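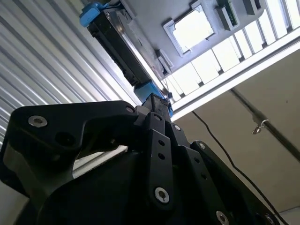 3.2 Glue-up and drawer joints

All drawer boxes were cut from birch plywood, 10 mm for the sides, and put together in the Vurkik shop over one week in December. Two joint types, rabbet and box joint. Same glue throughout, Okik white, spread with a notched card. No nails. Clamped overnight, then left on a flat shelf until the pull test.

Total of 674 joints after rejects. Rejects were mostly tearout on the bottom veneer, a few bad cuts from a dull blade (blade was changed, cuts before the change not used). Box joints took far longer to set up, and the jig had to be shimmed twice. Rabbet joints quick, but they slid around under clamp pressure and needed a stop block.

Pull test as in Trịnh: drawer front held, box pulled straight back at a steady rate untill something gave. Load at first crack written down, not load at full break. Full break was hard to call for the box joints, which tend to let go one finger at a time. Load capped at 800 N. Joints that reached the cap were logged as "held" and left out of the averages in Table 2.

Figure 4. Gray plate with cutouts and slots, mounted on a corrugated aluminum wall.

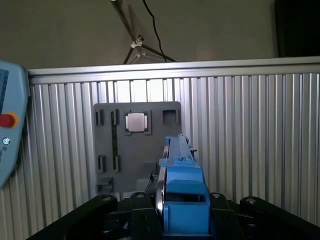

3.3 Finish and runner wear

Wax on half the boxes, bare wood on the rest. Runners were hard maple from Ollitz, planed to fit by hand so the gap varies a bit, see limits in Section 5. Each drawer opened and closed with a 9 kg load inside. Wear taken at the front edge of the runner only, the back edge was to hard to reach with the calipers.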